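Budget for the second gripper station

I finally sat down with the numbers for next year. We have one station running at Erndale and want another the same at Vitthorpe before winter. Tamsin Wojcik asked for a figure by April, so I've been ringing suppliers.

The grippers are the big item. Wallner quoted $3,476 for a hand-held pair with cables. Mitano came in lower, but their price leaves out the mounting plates and freight, and by the time I added those there was only $200 in it. I'll probably go with Wallner again so the spares are shared between sites.
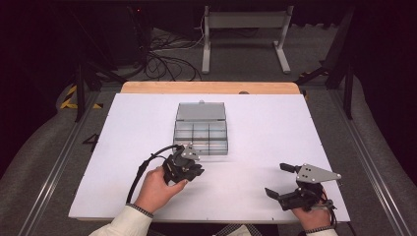
Both grippers at the bench, with the grey organizer box on the white board.

The table and aluminum rails should come to around $2,000. I had hoped to reuse an old bench, but it's too deep and the rails would need cutting down. Floor tape, stands and a spare set of cables go under sundries, and I've put $300 against that. Last year I left cables out altogether and had to ask for more money in the second month.

Small props like the organizer boxes can come out of petty cash. Buy a few of the same model at once, as the hardware store changes its stock and then the lids and latches don't match.

Still to sort out: who pays for the carpet at Vitthorpe, and whether the Wallner quote holds past 30 days. I've emailed them and will update this when I hear back.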